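Wulan Krishnan has run the linen side of the public bathhouse in Grellstead for long enough that the regulars bring her their own towels and ask what went wrong with them. Most of the time, she says, the answer is fabric softener.

"People want the towel to feel soft, so they pour in more," she said when we met in the back office on an August morning, before opening. "Then it stops drying them, so they think it's worn out. They throw it away and buy another one and do the same thing again."

The softener leaves a coating on the cotton, and a coated loop doesn't take up water well. Krishnan stopped buying it in her first month. The bathhouse washes with a plain unscented powder, and less of it than the box says.

The house owns 200 bath towels. They come from Claso, a small mill in Skonow that still weaves terry for hotels and pools. Before that the bathhouse used a cheaper supplier, and Krishnan was not sorry to change.

"The old ones were thick on the shelf and flat by the end of the season," she said. "The loops were long and there weren't enough of them. You could pull one out with a fingernail and it would run."

She is particular about weight. A heavy towel looks good in a shop, but it takes longer to dry, and a towel that stays damp is the one that starts to smell. She prefers a middle weight with short, close loops. At home she goes lighter still.

Joonas Ruotsalainen, who sells for the mill and used to work on its looms, agrees with her on most of this but not on color. Krishnan would buy everything in white, which can be washed hot with no worry about fading. Ruotsalainen thinks pale colors hold up well enough and are easier to keep track of.

"White towels go missing," he said. "Everybody has white towels. You put a white one in your bag by mistake and you never notice."

He joined us halfway through the conversation, having driven over from Skonow with a box of samples. They have had the color argument before. She pointed out that bleach is no use on a dyed towel. He said she used too much bleach anyway.

On washing, her rules are short. Towels go in on their own, without clothes, and the drum is never packed full. Everything is washed at 40 degrees, except for towels from the sauna side, which go hotter. New towels are washed before anyone uses them. Zippers and hooks are kept away from terry altogether.

"If you get a pulled loop, cut it," Krishnan said. "Don't tug it. Just take scissors and cut it level with the others. It won't unravel."

Ruotsalainen nodded at this. He said customers send back towels with one long loop and ask for a refund, and the mill trims the loop and sends the towel back.

I asked about towels that have already gone stiff. Krishnan runs them through a wash with a cup of white vinegar and no powder, then washes them again the normal way. Hard water is usually part of the problem, and the water in Grellstead is hard. She shakes each towel out before it's hung, which lifts the loops. Drying on a line in still air makes them rough, and she has no trick for that beyond 5 minutes in the dryer at the end.

"Some people like them rough," she said. "My mother did. She said a soft towel only moved the water around."

A bath towel at Grellstead lasts 3 years in regular use. After that it goes down to the floor pile, and from there it is cut up for cleaning. The hems are the first thing to fail, well before the middle gets thin. Krishnan used to have them resewn by a woman in Swai, but the woman has retired and the price of a new towel made it hard to argue for finding someone else.

Ruotsalainen said the mill now double-stitches the short ends on everything it sells to pools. It adds a little to the cost. Private customers rarely ask for it, though he thinks they should look at the hem before anything else when they shop. A hem that puckers on the shelf will pucker worse after washing, and the corners will start to open.

Folding was the last thing we talked about. The bathhouse folds in thirds lengthwise and then in half twice, so that the hems end up inside and the stack stands straight. Krishnan folds hers at home the same way. Ruotsalainen hangs his over a door.

The order for next season hasn't been placed. She wants the same weight as before, in white, and he has left her the box of samples to look through.

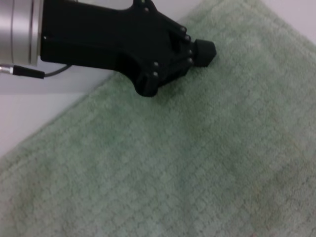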